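18 April 2024

The town of Sustbridge will change its water billing from quarterly to every two months starting in June, the Paltora Water District said in a notice to customers. The change covers 3117 homes and small businesses on the east side of the river. Customers on the west side already pay every two months.

Rates stay the same. Each household will get 6 bills a year in place of four, and the base charge will be split to match. The district said smaller, more frequent bills should make leaks easier to catch before they run up a large balance.

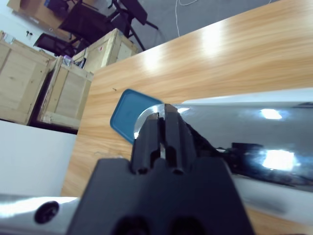

What happens to customers who have already set up automatic payments? Their payments will carry over to the new dates, and they do not need to sign up again.

Paper bills will still be mailed to anyone who wants them. The late fee remains $2 and applies after the due date printed on the bill.

The district will also read the meters on Ploltier Road and Hosseinzadeh Avenue by hand one last time in May. The 57 meters there are older models and are due to be replaced over the summer. Water will be shut off for a short time at each address during the work, and door notices will go out the day before.

Questions can be taken to the billing desk at the district office, which is open weekday mornings.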